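手持夹爪示教作业 安全与点检表(附批注)
适用:Wernum 楼层示教区 / 修订日期:2025年6月5日
编制:Nazar Melnychuk

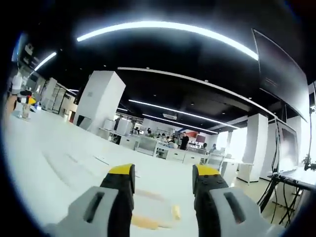
本表用于手持夹爪示教开工前、作业中和收工后的检查,远程操控示教的附加项目见第五节。原来的表是从固定机械臂那份改过来的,很多项目对手持工具没有意义,这次删掉了,换成示教员每天真正会碰到的问题。检查由当班示教员自己做,复核由同组另一人做,两人不能是同一人。夹爪张开、两侧黄色指尖朝前时,是检查指尖和黑色夹爪面最方便的姿势,第二节的项目都按这个姿势来做。示教区和工位在同一个大开间里,镜头朝前时会把后面站着和坐着的同事一起拍进去,所以第一节里加了人员告知一项。

填写方法:合格打勾,不合格打叉并在批注栏写明处理结果。不适用写“无”。不要留空。

一、场地

1.1 示教桌面清空,只留本次任务需要的物件。
批注:水杯、手机、胶带一律拿走。上个月的数据里有一批混进了别人的钥匙,后来整批重录。

1.2 桌面擦拭干净,无胶痕、无碎屑。
批注:划痕不算不合格,但要在备注里写一句,方便标注组区分。

1.3 示教员活动范围内地面无松散线缆。
批注:显示屏支架下面垂下来的线经常摊到地上,走动前先归拢到支架一侧。线缆扎带在 Flenel 的灰色工具箱里。本次检查打叉,已整理,复核后改勾。

1.4 照明全部打开,录制过程中不再开关。
批注:同一组任务中途换灯光,前后片段不能并在一起。需要换灯光的任务单独建组。

1.5 已告知镜头可能拍到的同事。
批注:口头告知即可,当天在登记表上记一次。有人不愿意入镜的,换方向或者换时间,不要当面商量太久。来访人员要先签登记表。

1.6 通道和门口无遮挡。
批注:椅子收回桌下。示教员倒退走的时候看不到后面,这一条按安全项处理,不合格不得开工。

二、手持夹爪(断电状态下检查)

2.1 两侧指尖无裂纹、无松动,形状对称。
批注:用手轻推指尖,不应有晃动。发现松动换整对,不单换一侧。

2.2 夹爪面凸点完整,无油污。
批注:用无尘布干擦。不要用酒精,Pavliuk 那边试过,材料会发白。凸点磨平的标准看样件,样件挂在工具柜内侧。

2.3 夹爪开合顺畅,松手后能完全复位。
批注:连续开合几次,听有没有卡滞声。复位慢的先清灰,清灰后仍然慢的送修。

2.4 外壳螺丝齐全。
批注:缺螺丝不得使用,不能用胶带代替。

2.5 夹手风险提示:开合时另一只手不得放在两指之间。
批注:新人最常见的动作是用左手去扶物件,再用右手合夹爪。要扶物件,先把夹爪移开。

2.6 镜头清洁,固定座无位移。
批注:固定座侧面有一道对位线,线对不齐就要重新标定,标定完成前录的数据不入库。

三、任务物件

3.1 物件与任务单一致。
批注:任务单写“软质长条物件”的,不要拿硬质的代替。硬质物件合夹太快会弹出去。

3.2 物件无锐边、无破损、无异味。
批注:软质物件每天换。捏变形的可以继续用于“抓取”组,不用于“放置”组。

3.3 单件重量不超过 400 克。
批注:这是本工具的内部限值,超过以后手腕负担明显变大,指尖也容易打滑。没有称过的物件先称。

3.4 起始位置在两指张开后能够到的范围内,且不在桌边。
批注:起始位置每段都要变,但不要为了变化放到桌沿上。

四、示教过程

4.1 开始前静止 3 秒,再做第一个动作。
批注:后处理靠这一段对齐时间。静止不足的片段会被自动剔除,白录。

4.2 动作速度均匀,不甩腕。
批注:按平时拿东西的速度再慢一点。镜头晃得厉害,物件会糊成一团,标注组没法判断接触时刻。

4.3 夹取前,物件至少有一部分能从两指之间看到。
批注:被一侧夹爪挡住一部分可以接受,全部挡住不行。接近角度不好就退回来重新接近,退回的动作也保留在片段里。

4.4 失手后不补救,按失败标记。
批注:掉了就掉了,按下标记键,结束本段。不要用另一只手接。失败片段同样有用。

4.5 每录满一组休息一次。
批注:手腕发酸、手指发麻立即停,不用等到一组录完。换人接着录要在登记表上写清楚从哪一段开始换的。

4.6 每日上限 400 段,按人计。
批注:Pramport 的同事问过能不能按工具计,两个人轮流用。答复是不能,限的是人。

五、远程操控示教附加项目

5.1 急停按钮在操作员伸手可及处,开工前实际按一次。
批注:只看指示灯不算检查。按下后确认机械臂停住,再复位。

5.2 机械臂工作范围内无人,围挡到位。
批注:手持示教和远程示教不得在同一张桌上同时进行。

5.3 操作端与机械臂端画面一致,无明显延迟。
批注:画面卡顿时先停手,不要凭感觉继续推。重启采集程序后从 5.1 重新查起。

5.4 现场监护一人,不得兼做其他工作。
批注:监护人可以坐着,但不能看手机。监护人离开,操作员立即停止。

六、收工

6.1 夹爪断电,擦净,放回支架,指尖不受压。
批注:不要指尖朝下立在桌上。

6.2 数据上传完成,本地片段数与登记表一致。
批注:当日登记 329 段,上传后核对一致,合格。对不上时不要删任何文件,先找数据组。

6.3 电池取出充电,不得过夜插在工具上。
批注:充电位旁边不要放纸箱。

6.4 桌面、地面恢复原状,物件归箱。
批注:椅子归位。第二天早上开会要用这块地方。

检查结论:1.3 整改后合格,其余合格。可以使用。
遗留问题:2.6 的对位线颜色太浅,灯光下看不清,下次换固定座时一并处理。

读者留言

小周:4.1 那个静止,是手静止还是整个人静止?我之前脚下在挪,手没动,也被剔除了好几段。

Nazar Melnychuk 回复:都不能动。脚一挪,镜头位置就变了。站稳了再开始计时。

tanglu_09:3.3 的重量限值包不包括容器?我们倒豆子的任务是连杯子一起拿的。

Nazar Melnychuk 回复:包括。夹起来的全部算在内。

老贺:2.2 不能用酒精这条建议直接贴在工具柜上,我们组上礼拜刚擦白了一对。另外左撇子示教员扶物件是用右手,2.5 批注里的左右可以改成“空着的那只手”。

三号桌:监护人能不能两张桌子共用一个?中间就隔着一个过道。

老贺 回复三号桌:5.4 写了不得兼做其他工作,看另一张桌子也算。

页脚:Wernum 示教区内部资料 | 问题反馈请联系编制人 | 版权所有,未经许可不得转载 | 返回顶部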